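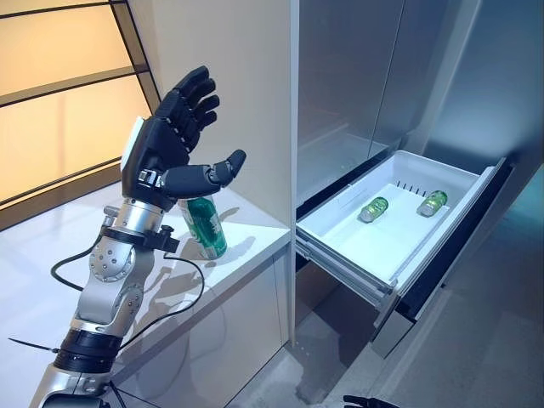
At the counter.

Lallum Public Library - service update for all cardholders. Please read through to the end of this thread before calling the information line, as most of the questions we receive on Wednesday mornings are covered in the posts that follow. (1/15)

Beginning in October, the Library will no longer charge daily late fees on books, magazines, audiobooks or music. The change applies at the Lallum main library and at the Tollcombe and Correa branches. (2/15)

Late fees already on an account will be removed by staff. Cardholders do not need to apply, visit or send a form. Accounts are being cleared in alphabetical order by last name, and the work will continue through the month. (3/15)

Charges for lost or badly damaged items remain in place. An item is considered lost 48 days after its due date. The charge is the price the Library paid for the item, with no handling fee added. (4/15)

If a lost item is returned in usable condition, the charge is canceled. If the charge has already been paid, a refund may be requested at any desk. Refunds are issued by check - we are unable to return cash. (5/15)

Loan periods have not changed. Books may be kept for three weeks and renewed twice, unless another reader has placed a hold. New fiction may be kept for two weeks and cannot be renewed. (6/15)

Items with holds should be returned on time. There were 177 open holds on large-print titles alone at the last monthly count, and many of those readers depend on the home delivery route. (7/15)

A reader with three or more overdue items will be unable to check out further materials until at least one is returned. Computer use, printing and study room bookings are not affected. (8/15)

Interlibrary loans are handled separately. Items borrowed from the Londeo system remain subject to Londeo's own rules, including its late fees. These items carry a yellow paper band with the due date printed on it. (9/15)

Museum passes and board games must be returned to the desk during open hours. Please do not place them in the outdoor book drop. (10/15)

The book drop at Correa is closed while the sidewalk is repaired. Readers may use the drop at Tollcombe, or return items inside Correa until 7 p.m. (11/15)

Parents and guardians: cards held by children under 13 now have a limit of 15 items. A parent may ask for a higher limit in person. Teachers may borrow up to 48 items on a classroom card. (12/15)

The fall book sale will be held in the lower meeting room at Lallum. More than 300 boxes have been sorted - hardcovers are priced at two dollars and paperbacks at one. Donations are closed until after the sale. (13/15)

The full lending policy is available in print at each desk, in English and Spanish. A large-print copy may be requested by phone and will be mailed at no charge. (14/15)

Questions about an individual account should be sent by direct message or raised at any desk. Please do not post your card number in the replies. (15/15)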